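3.2 Collecting Demonstrations in Homes

Our first plan was to record everything in the lab. The lab has good light, level tables and a cabinet of approved objects, and after 40 sessions there the policy had become very good at picking up approved objects from level tables. It treated anything else as a personal affront. We therefore moved collection into homes, where the tables wear cloths and the objects have never been approved by anyone.

Each session uses a pair of hand-held grippers, one per hand, with recording done on the tools themselves. The collector performs a short task, returns to a rest pose, and starts again. We call one such pass an episode. The target for each site was 1,000 episodes, a figure chosen during the Galtmont pilot by people who had not yet tried to do it.

Tasks were drawn from 6 families: sorting, boxing, folding, stacking, wiping and handing over. Sorting and boxing make up most of the Vadcombe set, and within those we leaned heavily on small personal items. Hair ties deserve special mention. They are cheap, every household seems to breed them, and they defeat most of the assumptions in our grasp model. An elastic loop has no stable top. A coil tie changes shape when squeezed and changes it again when released. Anything with beads will slide out of a grasp that looked perfect on the previous attempt. The Fairclough baseline, trained on rigid blocks and mugs, scored so poorly on them that we checked twice whether it had been switched on.

Collectors were given few rules. They were asked to keep both tools over the work surface, to close the fingers fully before lifting, and to leave failed grasps in the recording. The last rule met resistance. People are embarrassed by dropping a hair tie, and will quietly restart the episode if allowed. We stopped allowing it after the pilot, and the share of recovery motions in the data rose to a level we could use.

Backgrounds were left as found. No furniture was moved, no bedding was straightened, and the cloth on the table kept its creases.

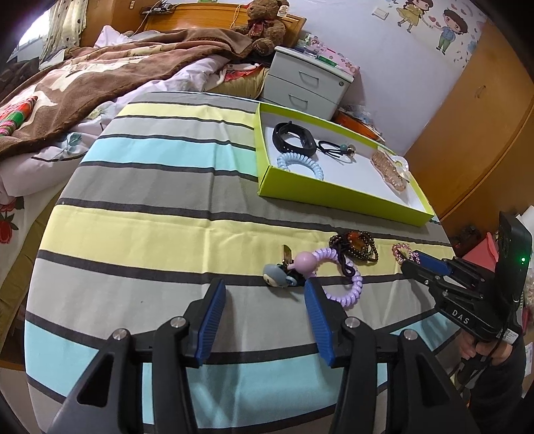
Vadcombe, 25 December 2023

Figure 2. A boxing episode with hair accessories on a striped cloth. The open gripper in the foreground is beside a lavender coil tie; the tips of the second are at a small ring of pink beads. The green-sided box at right already holds a fitness band and several accessories.

Labeling was done in Tandum, our in-house annotation tool, which at the time offered one category for all of the above: "soft ring." In January we split this into coil, plain elastic and beaded, and relabeled the whole set by hand. The annotators have asked that the paper record their feelings on the matter, and it now has. Episodes in which two items tangled were kept under both labels, a compromise that pleased neither side but let us begin training.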